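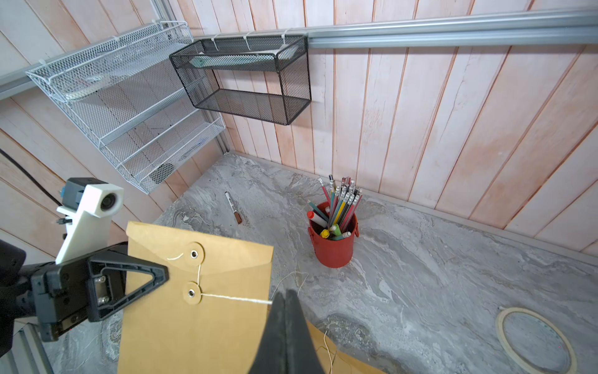
Rasmus Sakalauskas

Walk-round, envelope cell, Kuusk mail room. Saturday, before first shift. Comments are mine unless it says otherwise.

1. Gripper fingers, both sides
OK. No cracks, screws snug. Envelope held upright without tearing the flap.

2. String closure
OK w/ comment. String goes round both buttons but loose ends still stick out past the edge. Tarmo wants them tucked before anything goes in the tray. Agree. Who tucks them? Used to be whoever tied it. Now it's no one's job on paper. Needs a name.

3. Cables
FIX. Black cable on the left wall to be clipped closer to the panel. Not urgent, but do it.

4. Rail and baskets
OK. Zip ties holding on basket and rack. Replace w/ proper brackets when Trivent send them (asked in January, asked again).

5. Table
OK w/ comment. Pencil cup and tape roll on the table. Dalia says people need them for marking returns and she's right, but pick one spot outside arm reach and tape it off. Loose marker back in the cup pls.

6. E-stop
OK. Tested 4 times, stopped every time. Button is a long stretch for Dalia from the stool. Move it or move the stool.

7. Pace
Not on the form, adding it. Cell did 1,330 envelopes last week. Hand tying was over 35 an hour each on a good day, with sore thumbs to go with it. Thumbs better, everyone says so. But now they stand and watch and clear jams, 17 on Thursday's sheet, and standing still is hard on the back. Mat ordered. Rotate every hour untill it comes, Margus to write the rota.

8. Training
OPEN. Normunds and Margus signed off. Dalia not yet, she's been clearing jams anyway. Stop that, or train her Monday. I'd say train her.

9. Signs
Missing on the Perinach side door. Print new.

Re-check items 3, 5, 8 next walk-round. Copy to Pleltlow office

R.S.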